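28 August 2026

I woke before the alarm and could not sleep again, so I decided to do the drawer. I have been promising it to myself since April. Every time I looked for one pair of earrings I pulled out three necklaces, all holding each other like wet noodles, and I pushed them back and went out with nothing in my ears.

First I made tea and then forgot it on the window. Then I put the bedding in order, but only half, because I wanted to begin while I had the wish for it. I know myself. If I start to make the bed properly, I will also wash the floor, and then it is lunch.

The box with the drawer is the paper one I bought when I moved to this flat. I paid 11 for it, and the lady in the shop told me that it was for letters. I don't receive letters, only from the water company and from Pluvlow, who write to me every month that my umbrella guarantee is ending. So it became the jewellery box. Mama would say that good things should not live in cardboard. But my good things are few, and the cardboard has not complained until now.

I took the small white table because the light is best there in the morning. I like this table very much, with its carnations in the middle. My grandmother grew carnations along the fence, mostly pink ones, and she put one in a glass when guests came. I don't know the English name for the smell. A little like pepper, or like the cupboard where she kept cloves.

It took me a long time, longer than I thought. The thin chain with the little cross was the worst. I tried with a needle, as Halyna Semeniuk taught me when we shared the room at the Stirka laundry hostel, and after some minutes the knot became soft and opened by itself. Halyna had much patience for such things. She could sit one hour over a knot in wool and sing quietly, and I would go mad on the other bed. Now I am the one who sits. I even sang a little, but stopped when I heard the neighbour on the stairs.

The chains I hung on the hook inside the wardrobe door. I should have done this from the beginning. The earrings without a pair I put in an old Warraich tea tin. There were more of them than I like to admit. I will not throw them away yet -- last year I threw away one green earring, and the next week I found the other one in my winter boot.

There was also a receipt from the Ekton repair shop, folded very small, for a watch I do not have any more. 70 for a new glass and a strap. The number of the ticket was 1127, and I remembered it before I opened the paper, I don't know why. I cannot remember my own telephone number when somebody asks me at the pharmacy, but this I remember. The watch was Papa's. I gave it to my brother when he got married, and it was right to give it, but I kept the receipt all the same and put it in the book by my bed.

Then I was left with the pieces which do not hang and do not go in a tin. The beads, the shiny silver ones, the small dark ring.
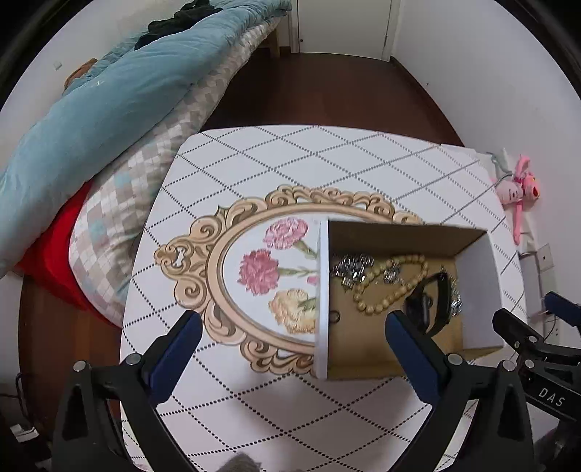 I telephoned Halyna before lunch to ask her about the beads, and she said that I must never hang them, because the thread gets long and one day they will all be under the sofa. Lay them flat, she told me, and on something soft, not on bare cardboard, are you a savage? She asked if I still wear them. I said at Christmas. She said that beads want to be worn on the skin or they go dull, and that I should put them on today, even for washing the dishes.

I said they are not real pearls, so I think they do not mind. She said mine or yours, real or not real, a necklace is for the neck. Then she told me for a long time about her knee and about the new doctor, who is very young and speaks to his computer more than to her. She has to climb 109 steps to her door when the lift is broken, and it is broken again. I offered to come and carry her shopping. She refused two times, so I think on the third time she will agree. I will call again tomorrow.

After lunch I looked for something soft to put at the bottom. I have a piece of grey flannel left from the curtains, I am sure of it, but it was not in the sewing bag and not under the sink, where for some reason I keep the other cloth. In the end I cut up an old pillowcase. The edges are not straight. I will sew them some evening when there is something good on the radio.

The silver things I rubbed with a dry cloth, only lightly, with care around the sparkling bits. One of them I wore to my cousin's wedding and it scratched my chin every time I turned to speak with her aunt. I remember nothing of what the aunt said, only the scratching. Perhaps I could give it to somebody with a longer neck.

The ring I tried on three fingers and it fits only the smallest one. I left it on while I was peeling potatoes and then got afraid for it, and put it back in the corner.

I did put the beads on in the evening, over my house dress. The clasp is stiff and I needed both hands and the mirror. I must buy potatoes, thread (white), and a bulb for the corridor.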